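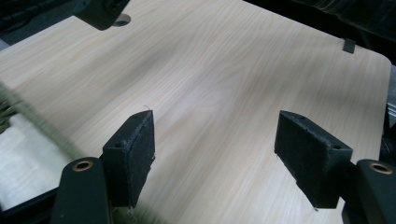
It must be wood, I can see the lines, wrote a reader in Rostness after our last page about trees, and my gran says lines mean wood.

Well, do they? Lines mean that something has lines on it. A zebra has lines. So does a page in your maths book. We are going to be fussy about this one, and we would like you to be fussy with us, because tables are very good at pretending.

Where real lines come from

Cut across a tree trunk and you get rings. In places with a warm season and a cold season, a tree usually grows a pale, quick band of wood in spring and a darker, tighter band later in the year. One pale and one dark together make a year's growth.

Now cut the trunk the long way, into planks. The saw slices down through all those rings, and what were circles come out as long stripes. That pattern is called the grain. Where the saw goes close to the middle of the trunk the stripes are fairly straight. Nearer the outside they bend into tall pointed arches, like a church window. If a branch was growing out of the trunk, the grain swerves round it and you see a knot.

Every tree grew in its own spot, with its own weather, so no two planks match exactly. People who sell furniture like to say this a lot. On this occasion they are right. Keep hold of the fact, as it is going to catch somebody out further down the page.

So what is laminate?

Laminate is a sheet made of layers stuck together. The kind on tables is mostly paper. Yes, paper! We didn't believe it either until we looked into it.

The bottom layers are thick brown paper, a bit like the paper in a parcel. They are soaked in a sticky liquid called resin. On top goes one special sheet, the decorative paper, which has a picture printed on it. It might be a picture of stone, or plain blue, or very often a picture of wood. Over the picture there is usually one more sheet, thin and see-through once it has been pressed, to take the scratches.

The whole pile goes into a big press that squashes it hard and heats it up. The resin sets and cannot be melted back again. What comes out is thin, stiff and tough, and it gets glued to a thick board to make a table top.

And what is the thick board? Often it is chipboard, which is small chips of wood glued and pressed, or fibreboard, which is wood mashed up much finer. So if you ask whether a laminate table is made of wood, the annoying answer is "a good deal of it, yes". There is wood in the board. Paper comes from trees as well. It's just that the stripes you can see were put there by a printer.

Words to watch out for

Shops don't tell lies about this very often, but they do choose their words. We read the leaflet for a table called the Pärn, made by a company called Prornetik, and it says the top has "all the warmth of the forest". What does that mean? Forests are quite chilly, in our experience. Look further down, in the small print, and it says "wood-effect surface".

Effect is the word to look for. Wood-effect means it looks like wood. So does wood-look. "Oak finish" is slippery: it could mean real oak, or it could mean the colour of oak. "Solid oak" ought to mean oak all the way through. "Oak veneer" is something else again, and we will come to that.

The leaflet also says a Pärn top was wiped 1,000 times in a test and still looked new. Perhaps it did. We would like to know what it was wiped with, how hard, and who decided that it looked new. If the answer is "a dry cloth, gently, and the people selling it", we are less impressed. You can ask those three questions about nearly any test in a leaflet.

Five ways to find out

No single test is good enough. Try several and see whether they agree. Ask before you crawl about under a table that isn't yours.

Look at the edge. Real planks have grain on the top, and at the ends of the plank you can see end grain, which shows bits of the rings. On a laminate table the edge is often covered with a separate strip, and you may find a thin line where the strip meets the top. Be careful, though. Some laminate is bent over the edge while it is hot, and then there is no line along that side at all. A rounded corner proves nothing either way. You can round off a plank and you can round off a laminate top.

Look for twins. The printed pattern comes off a roller, and a roller goes round and round. Sooner or later it prints the same bit again. Find something easy to recognise, such as a knot or a funny squiggle, and hunt for another exactly like it. If you find one, you have caught the table out, because no tree grows the same knot twice. If you don't find one, you haven't proved anything. The pattern may be long, the table may be small, and very plain pale grain gives you hardly anything to recognise.

Look underneath. The underside of a plank table should have grain too, and a knot on top sometimes shows through below. Underneath laminate you might find plain brown or white, or bare chipboard, which looks like squashed breakfast cereal. You might also find old chewing gum. We did warn you.

Feel it. Bare wood often has tiny dips you can feel with a fingernail. But some laminate is pressed against a bumpy plate to give it dips as well, and some real wood has so much varnish on it that it feels like glass. This is the weakest test of the five and people trust it the most.

Look for old damage. A chip out of the corner of a laminate table may show a brown layer, then crumbly board. A dent in solid wood shows more wood. Only look at damage that is there already! Making some of your own is a good way to be sent out of the room.

The one in the middle

There is a third sort of table that spoils all the neat answers. Veneer is a very thin slice of real wood glued on to a board. The lines are real, they grew in a real tree, and no roller was involved. But the slice is thin and underneath it could be chipboard.

Is that a wooden table? We argued about it for most of a Monday and did not agree. Veneer can even fool you on the twins test. Slices cut one after another from the same log look very alike, and furniture makers sometimes lay them side by side on purpose, opened out like the pages of a book so they mirror each other.

Does it matter?

That depends what you want to know. If you are doing glue and glitter, laminate is rather good. Spills sit on top for a while and give you time to fetch a cloth. Its weak places are the joins and edges. When water gets into chipboard it swells up and does not go back down.

Solid wood can be sanded and made smooth again after a scratch. You can't do that with laminate, as you would sand straight through the picture. Wood also moves slightly, getting wider in damp weather and narrower in dry weather. Hot pans are bad for both, whatever the leaflet says.

People will tell you that wood is always better for the planet, or that laminate is, since it uses less tree. We would want to know where the tree grew, how far it travelled, what went into the glue and how many years the table lasts before somebody throws it out. A table that stays in use for 80 years has probably done all right, whatever it is made from.

Try it yourself

Pick a table at home or at school. Before you test anything, write down what you think it is. That part is important, as it is very easy to say afterwards that you knew all along. Then do the tests and write down what each one told you, including the ones that told you nothing.

The library in Hondside did this with its reading tables in May. Everybody had voted for solid wood. The edges said laminate, the undersides said laminate, and there was a pair of twin knots on the one by the window. Several people still think it is wood.

Words from this page

Grain: the pattern of lines in wood, made by the way the tree grew.
Resin: a sticky liquid that sets hard. It can come from trees, but the sort used in laminate is made in a factory.
Laminate: layers stuck together into one sheet.
Veneer: a thin slice of real wood, glued to something else.
Chipboard: a board made from chips of wood and glue.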